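I rewrote our cube tracking script over the last couple of weeks, and a few of you asked how to set it up, so I'm putting the whole thing in one place. The tool is called Skosau. It takes video of somebody's gloved hand with a marker cube on the back and gives you a hand pose per frame, plus a label for what the hand is up to. Our test task is about as plain as it gets: fruit, basin, table.

You'll want the camera calibrated before you start. I mean really calibrated, with the fisheye model, because a plain pinhole fit will bend your table edge into a banana and every pose near the border goes with it. I learned that one the slow way!

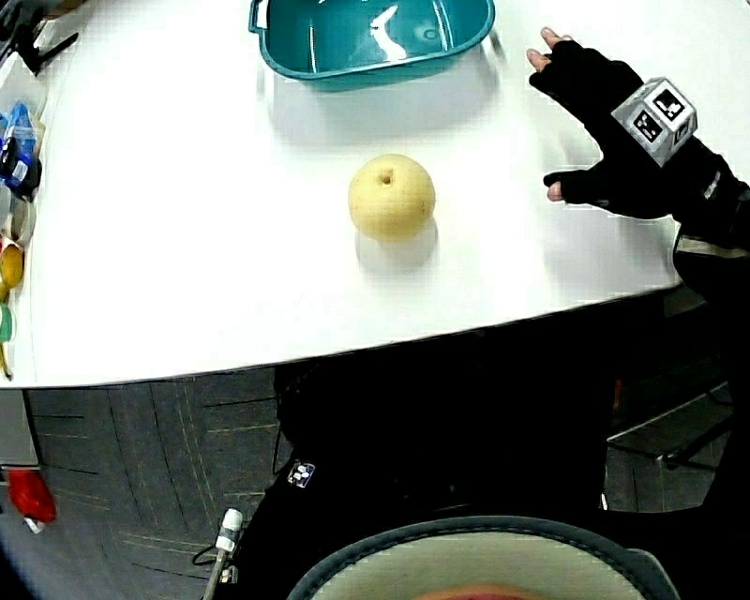 Run `skosau init` in an empty folder and it writes a config file. There are only two things in there you have to touch: the cube's side length (measure the printed black square, without the white border, please) and the list of marker IDs on each face. Get a face wrong and the pose will flip whenever that face comes into view. It looks hilarious in the viewer and it's miserable to debug.

Then run `skosau track clip.mp4`. The first pass took 68 seconds on my old laptop for a short clip, so go get a coffee.

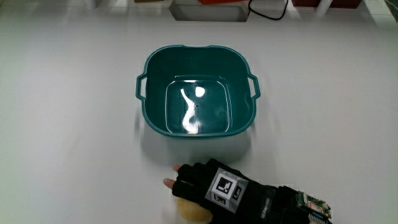
**Rathore, 1 June 2026**

Small update to the steps below, after Pascal Hervieu sent me a patch for the smoothing (thanks, Pascal!). Pull the latest version before you go on.

1. Open the result with `skosau view`. The axes should sit on the cube and stay there. If they jitter, raise `smooth_window` to 20 and run it again.
2. Draw a box over the basin once and save it as `target`. A teal basin on a white table is a gift for the color mask, so the default threshold is usually fine. 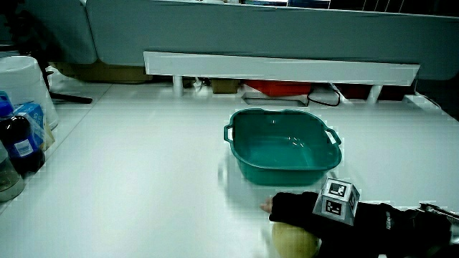
3. Run `skosau label`. It uses the distance between the cube and `target` to split the clip into reach, hold and release. On my test clip it put the start of the reach at frame 116, and I'd have picked 124 by hand, which is close enough for me.
4. Scrub through the labels and fix the bad ones with the arrow keys.

One thing about step 3: the distance is measured from the cube, and the cube rides on top, a good bit away from whatever you're holding. So set `tool_offset` if your labels all come a little early.

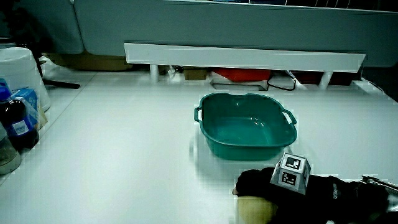 I keep a separate offset file for every setup and pass it in with `--offset`, and that has saved me so much retyping. The export command is `skosau export --csv`, and the columns are time, position, rotation and label, in that order (the old version had rotation first, so check your plotting scripts). If you get an empty CSV, you skipped saving in step 4. I do it all the time. A warning on exit is on my list for July.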